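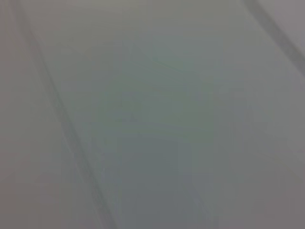
About Clamden

Clamden helps small manufacturers, packers and workshops decide what automation to buy, when to buy it and what to leave alone. We do not sell robots. We are paid a fixed fee by the customer, and we take no commission from any supplier.

The company was started by Jyoti Tiwari and Benedikt Wiegand, who had worked together at a contract packer. Jyoti ran purchasing and Benedikt ran maintenance, and between them they had signed for a lot of equipment. Some of it paid for itself. One palletizer sat under a sheet until the lease ran out. Most of how we work today comes from going back over those purchases and working out which questions should have been asked before the order went in.

There are now five of us. Jyoti handles budgets and contracts. Benedikt handles floor visits and technical review. Dimas Nair runs handling trials. Pushpa Malhotra writes specifications and deals with suppliers' quotes. Shanti Rastogi looks after the office, the calendar and the training days.

What we do

A planning job usually starts with a visit. We spend a shift on the floor, write down what gets moved and by whom, and ask what goes wrong. Then we go through the last two years of orders with whoever keeps the books. Seasonal work matters a great deal here. A cell that makes sense in November can stand idle until spring, and the budget has to show that.

After the visit we write a short report with a price range, a list of the work that could be automated and a list of the work that should stay manual for now. Our limit for the report is 20 pages. Customers asked us to keep it short and we have.

If the customer wants to go further, we run handling trials with their own goods or with stand-ins of similar shape and weight. Woven goods, bags and anything with an open rim are worth trying before money is committed, as the quoted cycle time is often based on a plain carton.

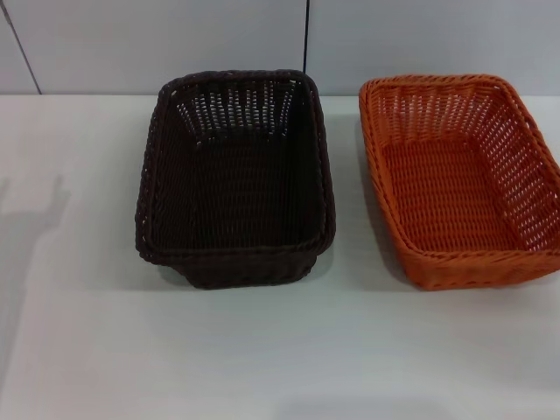 Page 2

Baskets are a fair example of why we test. A rolled rim gives a gripper something to hold, but the side walls have openings in them and may flex, and two baskets set down at different angles need two different approaches. Color matters too. A vision system set up on a bright orange item may need different lighting for one that is nearly black. These points change the price of a cell, and they are much cheaper to find on a table than after installation.

Our customers

Flallora packs gift hampers and came to us with quotes from three suppliers that could not be compared. One included guarding and training, one included neither, and the third had priced a conveyor that Flallora already owned. Pushpa rewrote the specification and sent it back to all three. The new quotes came back in 30 working days and the decision was made in April.

Dwivedi makes storage goods for shops and wanted a robot for every line. We recommended one cell, with floor space and power allowed for a second. The second was ordered the following year.

Vardale is a supported workshop with 27 staff. Its main concern was that nobody should lose hours. The plan moved lifting and stacking to a cell and kept inspection, labeling and finishing with the people who already did them.

What goes in a budget

We are often asked for a rule of thumb. We do not have one, but these are the costs most often left out of the first draft:

Grippers and spare fingers
Guarding and floor marking
Electrical work and compressed air
Training, including cover for the people being trained
Lost output during installation
A service contract after the first year
Removal of the old equipment

We also ask for a line for changeovers. A customer with 200 product codes will spend more on setup than one with a handful, even with the same robot.

Training days

We hold training days for managers and supervisors who expect to buy their first robot. They start at 9 a.m. and finish at 3:30 p.m. with lunch included. Bring a floor plan if you have one, and one of the items you want handled. Shanti keeps the booking list.

Working with us

The first call is free and is normally with Jyoti or Benedikt. Please have a rough idea of your shift pattern and the weight of your heaviest item. If we think you do not need a robot yet, we will tell you on the call.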